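Brillen Cell Notes > Notebook > Strip-down cell > Maintenance

Search this notebook Go

Strip-down cell: gripper and tool holder, 4th February

Arm was stopping short on the PC strip-down program again this morning. Protective stop on the approach to the tool holder, then a clean restart, then the same stop at the same place. I took the cell out of use and went through the whole gripper side instead of clearing it a third time.

State when I came to it: program paused, arm parked above the case. Log shows the stop always on the slow linear move, never on the fast move before it. That points to contact or load more than to a joint fault. Joint temperatures on the pendant all looked normal and no other warnings were stored.

Checked in this order.

1. Payload setting. It was still on the value from before the new fingers were fitted in May. We changed the fingers and the adaptor and left the number alone. Put the gripper on the bench scale with the fingers on and it reads 800 g without the cable. Entered that and ran the payload wizard for the centre of gravity. The old centre was too far back towards the flange.

2. Freedrive test. With the old payload the arm sank slowly when I let go of it. With the new one it stays where it is put, both stretched out and folded in. Did this with the wrist turned through 90 degrees as well and saw no drift.

3. Finger fixings. Moved each finger by hand with the air off. One had play at the root. The screws were not loose enough to see but took a good part of a turn before they nipped up. Took them out one at a time, cleaned the threads, put a drop of medium threadlock on each and refitted. The Cetelow sheet gives no torque for these, so I used the short arm of the key and stopped when it bit. Would like a proper figure.

4. Finger faces. Blue finger has some polish on the inside face but no cracks at the corners of the cutout, which is where the last pair failed. Wiped with a damp cloth, no solvent. The last pair were cleaned with solvent every week and I still think that did for them.

5. Jaw travel. Open and close from the pendant, 30 cycles, watching the width reading. It came back to the same closed value every time after item 3. I didn't record it before, which was stupid, so there is nothing to compare against.

After that I went back to the case end and looked at clearance. The Dell is on its side with the board facing up, and the approach from the front bezel side is comfortable. The tight place is behind it, where the tool holder hangs on the ribbed wall. Several of the pegs stick out further than the program allows for. The safe height in the program was taught with the earlier holder, which was flatter. The big block at the right-hand end is the one I would worry about.

Raised the travel height for all moves past the holder and added a waypoint so that the arm comes down in front of it and doesn't cut the corner. Costs a little cycle time. We are not short of cycle time on this cell.
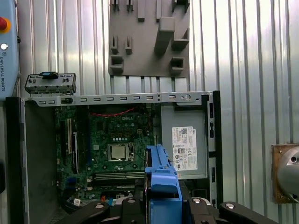 Comment left under the entry by Horkik: please don't rely on the higher travel height alone. We had the same stop on our own cell and the payload was only half of it. The holder had been taken down for cleaning and put back on the next rib along, and all the taught points were out by the same amount. Put a locating pin through the holder and the sheet so it can only go back one way, then teach the points again. For the finger screws, mark across the head and the plate with paint pen after you tighten them. It takes a minute and you can see at a glance whether anything has turned.

Good advice and I have done both. No pin of the right size in the drawer, so the holder has a fitted bolt through the lower hole for now. It goes in with a push and has no rock in it. Paint marks are on, white pen, one stroke per screw. Anyone who finds a broken mark: stop the cell and write it here before you tighten anything.

The taught points were out, as Horkik guessed. Not all by the same amount, though. The ones nearest the window end were close enough to leave, and the error grew towards the other end, so the holder had been sitting slightly rotated as well as shifted. I levelled it against the sheet edge before the bolt went in.

Re-teaching, notes for next time:

Make a new plane feature for the wall first and teach the points relative to it. The old program had everything in base coordinates, and that is why one nudge of the holder cost a morning. Now if it moves again, only the plane needs teaching. The feature is saved as Ndlovu_wall in the installation file. The old one is still in there under the old name; leave it until the new one has run for a while, then delete it.

Touch off three points for the plane and keep them well apart. My first try had two of them close together and the Y axis came out visibly skewed.

Turn the speed slider down to 9 per cent for the first run past each point. Hand on the stop button, eyes on the fingers, not on the screen.

Check the tool centre point before teaching anything. Ours was left over from the earlier fingers, same as the payload. I did the four-point method against a spike clamped to the bench and got a result I was happy with on the second attempt. If the error figure is poor, the wrist poses were probably too much alike.

Next job was the other end of the cell, the small board in its blue frame. This one needs the tips in close beside the black connector housing, at a steep tilt, with the grey blocks standing on the panel to one side. Room is limited and it's easy to teach a pose that looks fine and then swings the gripper body into a block on the way out. I taught the exit first and worked backwards to the approach. The exit now goes straight back along the tool axis until the body is past the blocks, and only then does the wrist turn.

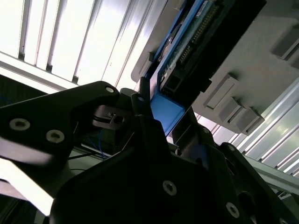
Force limit on that last move is turned down from the general setting. If the tips meet anything before the end of the move the program backs off along the same line and waits for someone to press continue. I tried it with a strip of foam in the way and it backed off each time I asked it to.

Cable. The thin wires at the gripper were rubbing where they pass behind the finger plate when the wrist is near the end of its turn. No copper showing, but the sleeve had gone shiny. Put in a longer service loop and moved the tie to the far side of the clamp. Turn the last joint slowly through its whole working range after any change to the cable and watch the loop, because the worst place is not at either end.

Full program run end to end after all this, first at reduced speed and then at normal. No protective stops. It has not had a proper long run yet, so I am not calling the fault closed.

Still to do:

- ask Cetelow for the finger screw torque and write it on the sheet inside the cabinet door
- proper dowel for the holder, and ream the hole to suit
- copy the installation file to the shared drive (the copy there is the old one, don't load it)
- print spare fingers, the drawer is down to a mismatched pair
- move the points for the case end onto the new plane too; only the holder points are on it so far
- check paint marks at the start of each shift

Payload label on the gripper has been changed to match the new setting. If the fingers are swapped for another type, weigh the gripper again and change the label and the installation together.

Contact the cell team | © Brillen Workshop | Back to top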